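문의 제목: 주문 내역 CSV 내보내기가 1,000행에서 끊김
제품: Metero 재고관리 (웹)
분류: 데이터 내보내기
상태: 해결됨

접수 내용
Timmermans 창고 계정으로 8월 주문 내역을 CSV로 내려받으면 파일이 1,000행에서 끝납니다. 화면 아래쪽 합계에는 3,000건으로 나옵니다. 오류 메시지는 없고 다운로드도 정상 완료로 표시됩니다. 수요일 오전까지는 같은 조건으로 전체가 내려왔습니다. 월 마감 자료라서 빠른 확인 부탁드립니다.

1차 답변
브라우저 캐시를 지운 뒤 다시 시도해 주시고, 다른 브라우저에서도 같은지 알려 주세요. 기간을 일주일 단위로 나누었을 때의 행 수도 필요합니다. 파일은 엑셀 말고 메모장으로 열어서 마지막 줄을 확인해 주세요.

고객 회신
캐시 삭제 후에도 같습니다. 브라우저 두 종류에서 결과가 동일합니다. 일주일 단위로 나누면 주마다 전부 내려오고, 합치면 화면 합계와 맞습니다. 메모장으로 열어도 마지막 줄은 같은 주문번호입니다. 마지막 줄의 열은 빠진 것 없이 다 들어 있습니다.
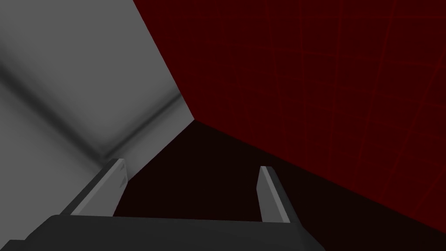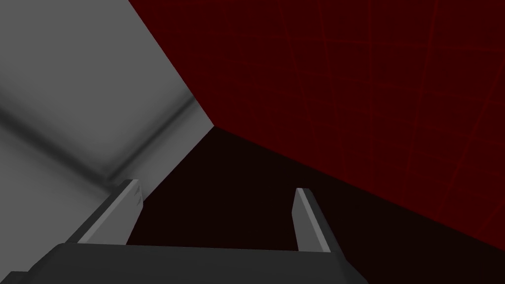
추가로, 품목 목록 내보내기는 문제가 없습니다. 다만 품목은 전체가 1,000건이 안 되어서 비교가 되는지는 모르겠습니다. 거래처 목록도 마찬가지입니다. 관리자 권한과 일반 권한 계정 둘 다 해 봤고 차이는 없었습니다.

2차 답변
서버 로그를 확인했습니다. 내보내기 요청은 100행씩 나누어 처리되는데, 해당 계정의 요청은 열 번째 묶음에서 종료되었습니다. 시간 초과 기록은 없습니다. 계정 설정에 Erus 회계 연동이 켜져 있는지 확인 부탁드립니다. 위치는 설정 > 외부 연동 > 회계입니다.

고객 회신
켜져 있습니다. 수요일 오후에 회계 담당 쪽에서 연결했다고 합니다. 연동을 끄고 내려받으니 3,000행이 모두 나옵니다. 다시 켜면 1,000행입니다. 업무상 계속 꺼 둘 수는 없습니다.

원인
Erus 연동을 켜면 전송용 행 수 제한(기본값 1,000)이 생깁니다. 이 값이 연동 전송에만 적용되어야 하는데 수동 CSV 내보내기에도 같이 적용되고 있었습니다. 기간을 나누면 한 번에 나오는 행이 제한보다 적어 증상이 보이지 않습니다.

조치
1. 해당 계정의 수동 내보내기에서 행 수 제한을 해제했습니다. 연동 설정은 그대로 두시면 됩니다.
2. 로그아웃 후 다시 로그인해야 반영됩니다.
3. 전체 계정에 대한 수정은 다음 정기 배포에 포함됩니다.
4. 제한에 걸렸을 때 안내 문구를 띄우는 건은 개선 요청으로 따로 등록했습니다.

고객 회신
다시 로그인한 뒤 연동을 켠 상태로 내려받았고 3,000행 확인했습니다. 걸린 시간은 40초입니다. Vunus 지점 계정도 같은 연동을 쓰고 있어서 동일하게 처리 부탁드립니다.

최종 답변
Vunus 지점 계정에도 같은 조치를 적용했습니다. 같은 증상이 다시 나타나면 이 문의에 이어서 남겨 주세요.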